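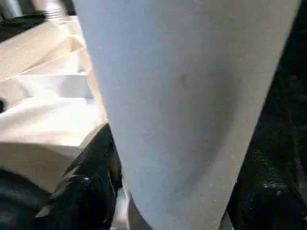

Close view, pale blue-grey surface with a faint darker smudge.

YEOMAN CINEMA, TRONBRIDGE
Minutes of the programming meeting held in the upstairs office, 10.30 am

Present: Nadiia Stetsiuk (chair), Barry Ashworth (projection), Chelsea Pilkington (marketing, minutes), Keith Hebden (front of house)
Apologies: Barry Birkett (bookings). Written report received and taken under item 3.

1. Minutes of the last meeting

Agreed as correct with one change. Under item 5, "subtitled prints" to read "subtitled screenings". Signed by NS.

2. Matters arising

2.1 Masking motor, Screen 1. BA reported that the left-hand tab was stopping short of the scope position. The limit switch has been reset and the tab now travels the full distance. To be checked again before the next scope title. Closed.

2.2 Trailer reel. KH had noted that the trailers before evening shows were running over the advertised length. BA has removed the duplicate certificate card and shortened the reel. KH to time it at three shows and report by email.

3. Spring season report

3.1 BB's report was taken as read. Admissions for the season were 888 across both screens. The costume dramas did better at matinees than in the evening. The one thriller in the season did the reverse.

3.2 NS asked whether the figure included complimentary tickets. KH confirmed that it did not.

3.3 CP asked that future reports give admissions by title as well as by screen, so that they can be set against poster and online spend. Agreed.
Action: BB

4. Booking of Clavine

4.1 The distributor, Plestier, has offered Clavine on a one-week minimum in June, all evening shows, with the terms set out in BB's report. The film is a period romance set among salt merchants. Running time and certificate are as given in the booking form.

4.2 NS had seen it at the trade show. She reported that the two leads were well matched, the candlelit interiors were very dark, and the middle section was slow. She thought it would suit the matinee audience and recommended taking it.

4.3 BA asked for a test of the darker reels before opening. The lamp in Screen 2 is near the end of its rated hours and the interiors described by NS would show this. If a new lamp is not fitted in time the film should open in Screen 1.

4.4 KH was concerned about holding Screen 1 for a full week of evenings. Screen 2 has 70 seats, which he considered enough after the opening weekend. Discussion followed on whether Plestier would allow a move during the run. BB's report did not say.

4.5 Agreed to book Clavine, opening in Screen 1, moving to Screen 2 after the weekend if the distributor permits and the lamp has been changed.
Action: BB to confirm terms and the move in writing. BA to order the lamp and run the test.

4.6 CP has received the poster artwork and stills. The quad poster shows the leads facing away from each other, and the online banner uses a different still with only one of them. She asked which should go in the brochure. NS preferred the quad. KH had no view. Quad to be used.
Action: CP

5. Sound levels

5.1 KH reported two complaints of dialogue being hard to follow, both from the rear rows of Screen 2. BA said the fader had been at the normal setting on each occasion. He will play the pink noise test and check the centre channel against the reference reading.
Action: BA

5.2 Captioned screenings to continue on the present pattern until the result is known.
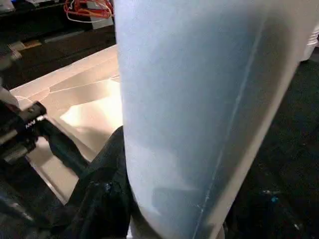 6. Brochure and website

6.1 Copy deadline for the summer brochure is noon on the date circulated by CP. Film notes to be no longer than the space in the template. Notes over length will be cut from the end.

6.2 Start times on the website and in the brochure must both be for the programme, with the feature time given in brackets. At present the two differ.
Action: CP

7. Any other business

7.1 KH asked for spare batteries for the infrared headsets. Approved.

7.2 NS asked for suggestions for the autumn costume drama slot. Titles to BB, with distributor and format if known.

8. Next meeting

In June, after the Clavine opening weekend, 10.30 am, same room. The meeting closed at 11.50 am.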